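Prukari Ground Sheet, Heavy Cotton Canvas

Olive green. Sold by Plakitz as a single sheet or in packs of 4.

Overview

The Prukari is a flat, untreated cotton canvas sheet for covering floors, stacked goods and garden furniture. It has no coating and no backing, so it breathes and can be folded small. It is suited to indoor floors and to dry storage. For use on wet ground, see the Varkance sheet, which has a coated underside and is listed separately.

Specification

Material: cotton canvas, plain weave
Colour: olive green, dyed in the piece
Edges: turned twice and stitched
Eyelets: none as standard
Finish: untreated
Pack sizes: 1 or 4
Made to order sizes: yes, see below

Colour may vary slightly between batches. If sheets are to be used side by side, order them together and ask for a single batch in the notes box.

Laying and flattening

A new sheet arrives folded and will hold its creases for some days. Open it out fully, pull each corner in turn and leave it overnight with the long edges weighted. Heavy creases can be removed with a warm iron through a damp cloth. Do not use a steam cleaner. On smooth concrete the canvas can slide underfoot, and the edges should be taped down or held with battens wherever people walk across it.

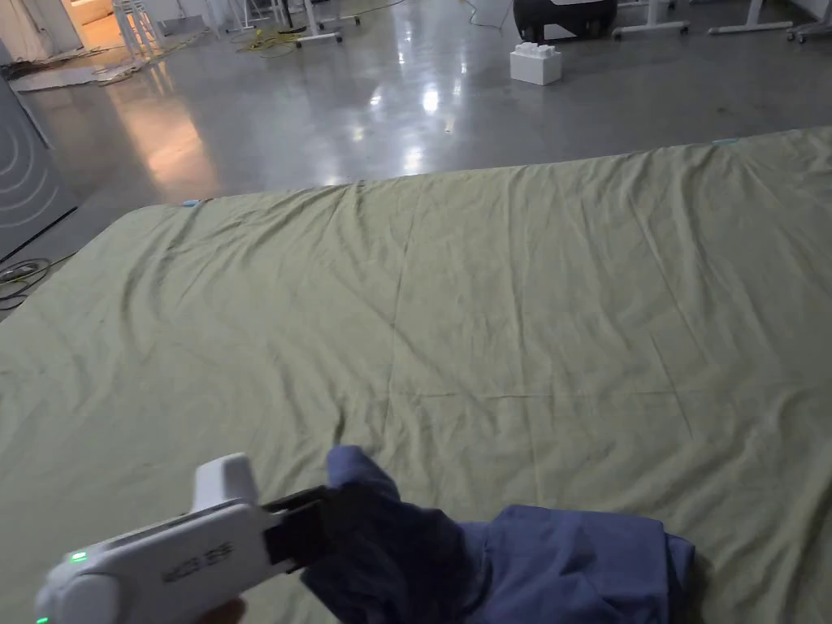

Washing and shrinkage

Untreated canvas shrinks. Allow for a loss of up to 6 per cent in length and 4 per cent in width at the first wash, with very little change after that. Sheets that must fit a set space should be ordered oversize or washed before cutting.

Wash cold with a mild soap and dry flat or over a line. Do not tumble dry. Paint and oil marks will not come out fully, and bleach weakens the thread in the hems. Fold only when completely dry – canvas put away damp will mark with mildew within a week in a closed cupboard.

Made to order

Sheets can be cut and hemmed to any size up to the full width of the cloth. Larger sizes are joined with a flat seam. Give finished measurements, length first. Brass eyelets can be added at 33 cm spacing, or at corners only. Lead time is 9 working days, longer in September when the workroom closes for stocktaking. Cut sheets cannot be returned unless faulty.

Repairs

Small tears can be patched with canvas from the offcut bag (order with the sheet, no extra postage). Sew the patch on all four sides. Iron-on patches lift at the corners after washing and are not advised. Hems that have come undone can be restitched by our workroom at cost.

Questions about sizes and seams: Nyokabi Wanyama, workroom
Trade accounts and orders of more than 9 packs: Shabani Lema, sales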